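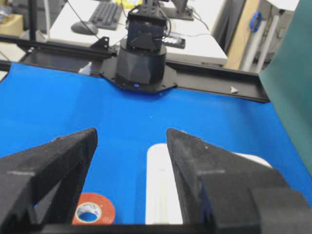 Wrist view, both fingers open, tape and white block on the blue table, second arm opposite.

Date: Dec 13, 2020
Subject: Re: [bench-arms] Wrist camera only: Gravier results

Abdelkrim El Idrissi wrote:

> Short version for those who skipped the call. We trained the Gravier policy
> on the wrist camera alone, dropped the overhead view completely, and it does
> as well as the two-camera version on the pick-and-place set. The training set
> was 2313 demonstrations, all recorded on the blue table. My reading is that
> the overhead camera was never doing much and we can stop calibrating it.
> I'd like to write this up as the main finding and move the Paltow people
> over to the same set-up in the new year.
>
> If anyone objects, please say so before I start on the draft.

I object, a bit. I don't doubt the numbers. I doubt what they are being asked to carry.

Have a look at the view at the top of this message and ask what the policy has to go on. The two fingers take up both lower corners of it. The white block is mostly behind the right finger, and the roll of tape is partly behind the left one and partly below the bottom of the picture. So neither object is fully visible. Meanwhile the back rail, the mounting plate of the other arm, the desk with the keyboard and mouse, the cardboard box and the green side panel are all there for the network to use.

That bothers me. If the same desk and the same box sit behind the table through all 2313 demonstrations, the network has a very good way of working out where the wrist is without looking at the objects at all. Give it the wrist pose for free and a table where things get put down in much the same places, and I would expect a decent score from a policy that barely knows what tape is. We had exactly this with Lã in May. It looked fine until the bench was turned to face the other wall, and then it reached for thin air all afternoon.

You may well say the two-camera version has the same weakness. Fair enough, but then "as good as two cameras" only tells us both may be leaning on the same crutch. It doesn't tell us the overhead camera was useless.

Some things I'd want to see before this goes in a draft:

- The same test with a plain cloth hung behind the back rail. It costs an hour. If the score holds, I'll stop going on about the background.
- Object positions drawn at random before each trial, by script, with no person choosing where to put the block. I know we all think we place things at random. We don't.
- A run with the objects masked out of the input. If the arm still heads for the right part of the table, we have our answer and it isn't a nice one.
- Results split by how much of the object the fingers hide at the start. One average over everything tells me very little about a camera that sits behind its own gripper.
- More than one training seed. I could only find 2 in the shared folder, and they differ from each other by more than the gap you report between one camera and two.

On that last point, with around four trials per position I wouldn't claim "does as well as" for anything. "We could not tell them apart" is as far as I would go.

I'm also not keen on moving Paltow over yet. Their table is a different colour and there is no second arm on it, and I can't see anything in the write-up that says how the policy behaves once those change. Zenimari had the sense to keep recording the overhead view even while they weren't using it — could we at least do the same? Storage is cheap, and re-recording the whole set is a miserable job. I did it once and don't plan to again.

None of this means the idea is wrong. I would be very happy to never calibrate an overhead camera again. But the draft as you describe it says the camera was never doing much, and what we have so far is one table and one background.

I can do the cloth and the masking runs this week if somebody sends me the checkpoint that goes with the table of results. The one in the folder has a different name from the one in your slides, so please check which is which before I waste a day on it.

Hường Văn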